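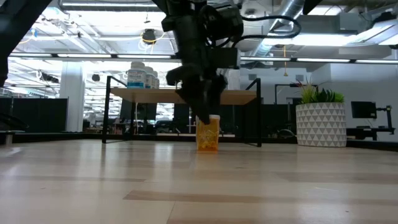
Medication Support at Home: Progress Report to the Barbu Fund

Prepared by Elin Prosser, Kistham Community Health
September 17, 2021

1. Home visits

The grant pays for two part-time visitors, Châu Diệp and Afaf Boutros, to call on older residents who take several medicines a day. They completed 98 visits in this period. Most lasted under an hour. The visitor goes through every prescription with the resident, writes out a daily schedule, and sets aside anything expired for return to the pharmacy.

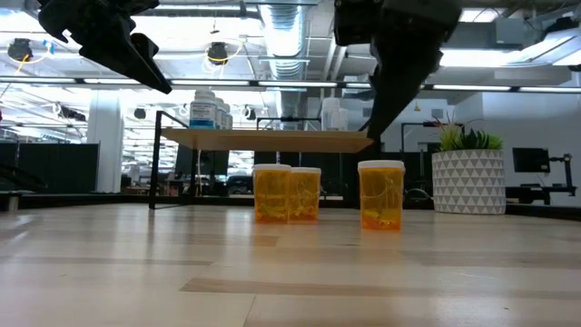
Residents asked most often about refill dates and about what to do after a missed dose. Dosing questions go to the pharmacist, Định Đặng, who calls the household back. Seven calls led to a change made by the prescribing doctor. We had planned to start visits on the east side of town as well, but the second visitor was hired later than expected and that work has moved to October.

2. Printed materials

We printed 1000 schedule cards in English and Vietnamese. Phúc Hứa checked the Vietnamese text. The first proof had the evening column too narrow to write in, and it was corrected before the full run.
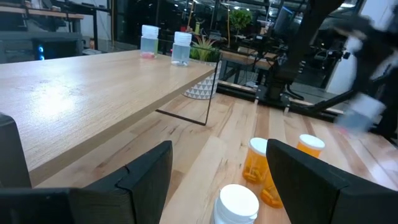 An Arabic version is in draft. Large-print cards have been requested by two senior housing sites, and we would like to include them in the next order.

3. Budget

Spending is below plan because of the late hire. We ask to move $1500 from wages to printing and mileage. No other changes are requested.

4. Next period

East side visits begin in October. The Arabic cards go to the printer once Afaf has approved the final proof.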